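About us

Hello, and welcome to Flovau! I'm Tharushi, and I look after the teaching side of things, which means I spend most of my week moving robot arms about by remote control and calling it work.

We started out as four people in a borrowed room in Cloncombe. Now there are 11 of us, and we've got our own front door (and a kettle that mostly behaves). Rainer Hinrichs builds and mends the arms. I train the people who drive them, and I still take a shift myself whenever there's a gap on the rota.

Our customers want robots that can cope with ordinary clutter, so we show them how, over and over. A new driver gets 14 days with me before their recordings count. The first few are always jerky! Then one morning your hands stop thinking about it, and it's lovely to watch.
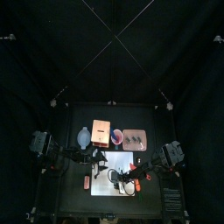

Two-armed jobs are my favourite, and they're what most people come to us for now. You have to think with both hands at once, a bit like wrapping a present. Cables are the hardest thing I teach, especially a coiled one like the one on the white board there, with its little plug waiting beside it. I tell new drivers to bring both grippers in low and take their time.

We're usually hiring in March, but do write whenever you like. If you're passing, ask for me or Rainer and we'll let you have a go.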